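Search this community
All topics Home & Shop Tools Work Newest Unanswered

Can any robot open an ordinary door yet? (small stockroom, lever handle)

backbench_lou
asked in August, 2 replies, 14 comments

I help run a parts and repair shop with a stockroom at the end of an upstairs corridor. My boss went to a trade show and came home in love with a thing called the Stutano, a wheeled base with one arm on it. His idea is that it fetches boxes from the stockroom so the rest of us can stay at the bench. The video they gave him shows it gliding along a wide hall, picking up a carton and gliding back. There is no door anywhere in that video. I watched it twice to be sure.

Our stockroom has a door. It stays closed, because that's the whole point of a stockroom, and it has a plain lever handle with a key lock. Nothing fancy, the same sort of thing you'd find in any office building. I asked the sales rep how the machine gets through and he said "door operation is on the roadmap" and then talked about battery life for a while.

I went looking for something more straight than that and came across these. Same kind of door as ours, near enough, glass railing next to it and all.
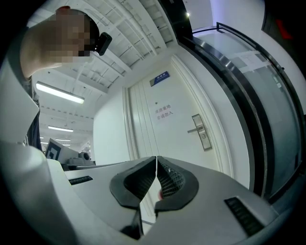 Storeroom door, lever handle, gripper in the foreground. The notice in red lettering says to keep out unless invited.

So there's a gripper and there's a door, and there's also a person bending over the pair of them. That's pretty much where my question comes from. Is there anything I can buy that will walk or roll up to a closed door, press the lever, pull, get itself through and shut the door behind it, with no one standing there? I don't care how it looks doing it. It has to manage when the corridor lights are on and when they're off, and with a box in its hand on the way back.

The quote we have is for 3,000 a month plus setup. For that I would like it to do doors.

Share 6 | Save | Report

2 replies, sorted by oldest

torque_and_tea

No, not for that money, and I'd be careful even above it.

I looked after two delivery carts at my last job (Tranon, the older model) and they were fine as long as the route was flat and everything was propped open. The first week, somebody from the fire safety side came by and told us we couldn't prop the doors. After that the carts sat in front of them beeping until one of us got up. We ended up walking more than before.

Pressing a lever down is the easy bit. I've seen arms do it in demos and I believe the demos. Then you have to hold it down while you pull, and back your own body out of the way of the door as it swings, and by then the closer is fighting you. Ours pulled hard enough that I used my foot. The other picture you put up is a good look at how things stand.
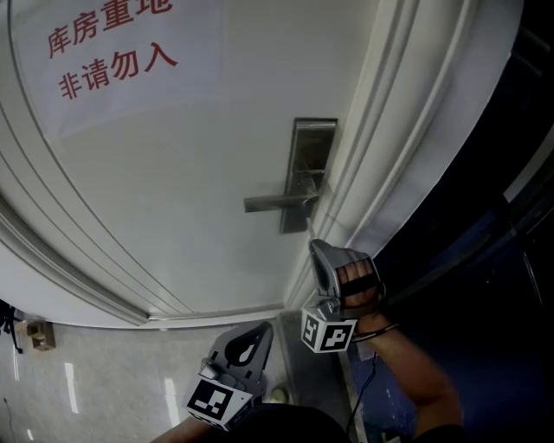
Doors are a two-handed job more often than people notice, especially with a carton on your hip. When I go through one loaded up I'm using an elbow, a knee, whatever is handy, and I'd have a hard time writing down what I did. That's why I'm not impressed by a sales sheet with a tick next to "handles." Look at what's doing the work in front of that storeroom: a gray gripper on each hand, with a strap across the fingers of the right one and a patterned cube under each, and a human being supplying both arms. Somebody may get something useful out of that one day. I wouldn't sign a monthly contract on the strength of it.

Ask the rep for 50 openings in a row on YOUR door, with your closer, unedited, and with no one touching anything. If he goes back to battery life you have your answer.

Also check the threshold. There's a gray strip along the bottom of the doorway in that picture, and ours had one like it, a bit proud of the floor. The Tranon hated it. Loaded, it would rock and stop.

Share 2 | 9 comments

Top comments:
> We had the same trouble with the threshold. Fixed it with a rubber ramp, then the door caught on the ramp.
> asking for the 50 is smart, stealing that

mostly_hinges

Cheaper idea, put a power opener on the door and let the robot trigger it by radio. Kauppinen makes one, or used to. We have it on our loading side and it was under 500 for the unit, not counting the guy who wired it. Then the robot never has to touch the handle at all.

Downsides: you have to deal with the lock separately, and if it's a keep-out kind of room you've now got a door that opens whenever a cart asks it to. Ours let in a dog.

A Cavonetti dealer told me their new arm does levers "in most lighting," make of that what you will. I asked what happens with a key lock and he said a person would unlock it in the morning. So there's your stockroom sitting unlocked all day.

Personally I'd take the door question out of it completely. Move the fast sellers to a shelf next to the bench and go up to the stockroom once in the morning with a hand truck. Probably not what your boss wants to hear after a trade show.

Share 0 | 5 comments

Top comments:
> backbench_lou: Thanks both. Asked for the 50 openings. Rep says he'll "circle back with the team." The key lock hadn't even crossed my mind, that's going in the next email.
> torque_and_tea: Mine circled back too. Took a month and the answer was a brochure.
> backbench_lou: The shelf by the bench is going up either way, I already had the brackets.

Related topics: Door closer too strong | Hand truck for narrow stairs | Robot vacuum stuck on threshold

Log in to reply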